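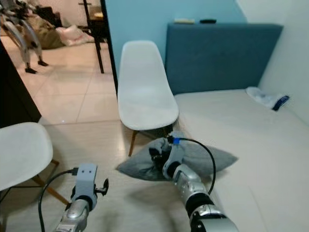 4. Safety rules we worked to

Written by Mark Anthony Quiambao, Tollel group. Rules agreed in March, before any arm work in the bedroom.

— one person on the stop button, hands off everything else
— low speed near the bed and chairs
— check cable slack before each run, no loops round a joint
— soft items only in the gripper (pillow, cloth)
— nobody inside reach while power is on

We logged 172 runs, 69 stopped by hand. Rule three got broken most, see appendix B. Still need to tidy teh log sheets.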